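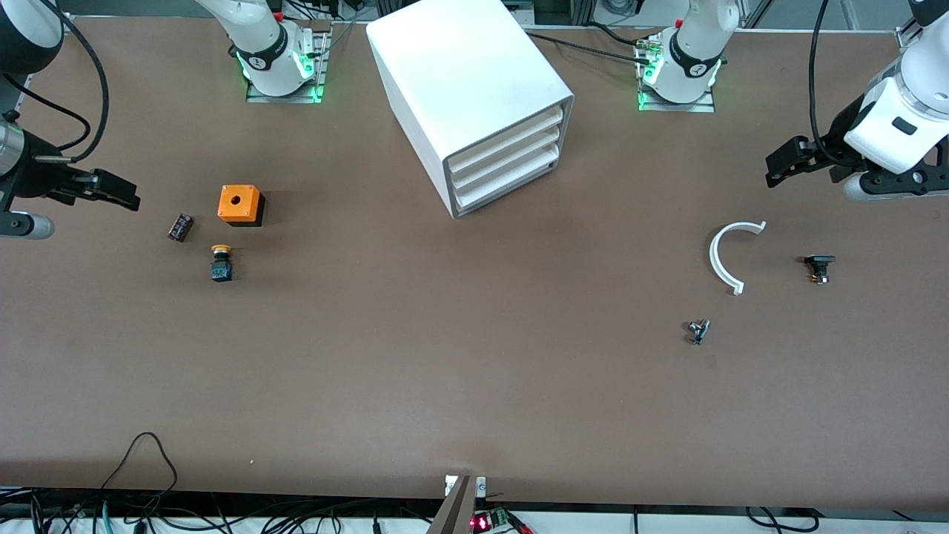
Tornillos, arandelas y piezas pequeñas: cómo tenerlos en orden

Las piezas sueltas acaban siempre en el mismo bote, y el bote acaba lleno de polvo y virutas. Para vaciarlo hace falta una mesa despejada, una bandeja con borde y un imán envuelto en una bolsa de plástico. Se pasa el imán por encima del montón, se lleva a la bandeja y se le da la vuelta a la bolsa. El acero cae limpio. El latón, el aluminio y buena parte del inoxidable se quedan donde estaban y se separan a mano.

Conviene clasificar primero por tipo y después por medida. Los tornillos de rosca métrica van aparte de los de madera. Para la métrica sirve una tuerca conocida de cada diámetro: si entra con los dedos, va a ese cajón. Si se atasca a media vuelta, no la fuerce.

Los tornillos con óxido superficial se dejan una noche en vinagre blanco, se enjuagan con agua y bicarbonato y se secan enseguida con un trapo. Una gota de aceite de máquina en el cajón alarga bastante el resultado. Los galvanizados no deben pasar por el vinagre, que se come el zinc.

Para guardar, los tarros de cristal con tapa metálica siguen siendo lo más barato. Se atornilla la tapa por debajo de una balda con 2 tornillos cortos – con uno solo gira al abrir – y el tarro queda colgado a la vista. Yo uso también un archivador Hodier de cajones estrechos para lo más menudo. 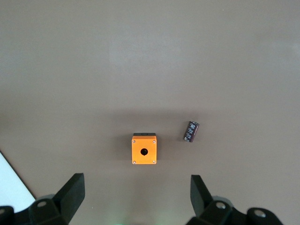
Zlata Bondarchuk escribe que a ella los tarros se le aflojaban con la vibración del taladro de columna y que lo arregló pegando una arandela de goma dentro de cada tapa. También prefiere poner una pieza de muestra fuera del cajón, sujeta con cola caliente, en lugar de etiqueta.

Lo de la goma funciona igual con un trozo de cámara de bicicleta. En cuanto a las etiquetas, el lápiz sobre cinta de carrocero aguanta mejor el aceite que el rotulador, y se cambia sin dejar restos.

Las piezas de un aparato a medio desmontar no se mezclan con las demás. Van en una huevera, por orden de desmontaje, empezando por la esquina superior izquierda. Al montar se recorre la huevera al revés.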